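Two Arms in a Box: Notes for My Talk at the Brondberg Workshop
2 May 2023

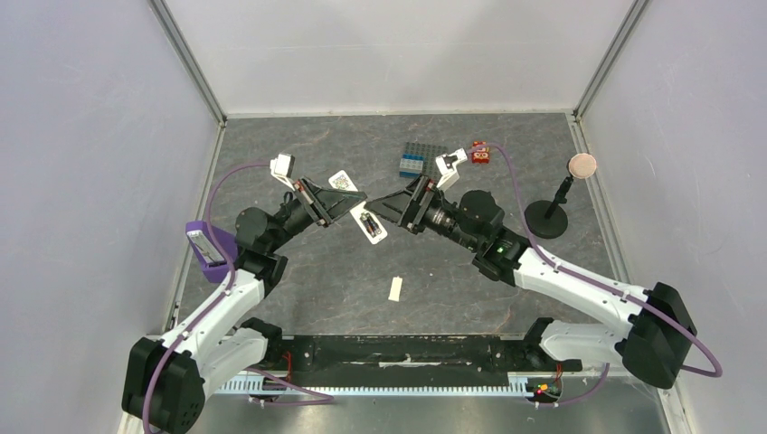

Slide 1. The cell from the camera side, both grippers over the two cards.

Leave this slide up while people find a seat.

Good evening and thank you for coming. I will speak for 30 minutes and after that we can go to the bench. Please stop me if my English is not clear.

(Slow down here. Last time I was too fast.)

Start with the walls. Many members asked why I spent the first month on walls and not on arms. The first version stood on an open table and the light changed every time a person walked past. With pale walls on three sides the camera gets a calmer background. The metal posts in the back corners came later, when the panels began to lean.

The floor panel has a marble look. I bought it because it was the cheapest in the size I needed. If you build one, take a plain color. The pattern gives the software small false edges, and I lost two evenings to this.

Next slide, the drawing of the rail.

Both arms sit at the front on one long black rail. Say why: I can loosen the bolts and move an arm sideways without measuring everything again. In the Ornari build each arm had its own plate, and after every small hit the distance between them was wrong.

Cables. Point to the purple ones, they are easy to see from the back row. They go over the wrist with a loop. My first loops were too short and one connector was pulled out at full reach. The white slotted tray between the arms takes the rest of the wiring. I wanted to save money on the tray – please do not do this.

Wrist camera. Go back to slide 1 and show the purple mount on the left arm. I printed this part four times. Mention that the file is in the Didness folder and everybody can change it.

Now the small task with the two cards. One card has a square code, the other has a battery on it. The goal is to pick up the battery and put it on the coded card. In my last test I made 376 tries and 268 were good. Most of the bad ones were a battery that rolled. Ask the room for ideas, wait for at least two answers.

Costs: show the table, do not read it. Only say that the motors were the largest part and that the Chávez kit includes screws which are too short for this rail.

If there is time: the building-block plate at the back and the stacking test. I have only 100 tries there and I do not want to give a result yet.

Questions. Repeat each one in the microphone before the answer. Switch off the power at the wall before people come close to the bench.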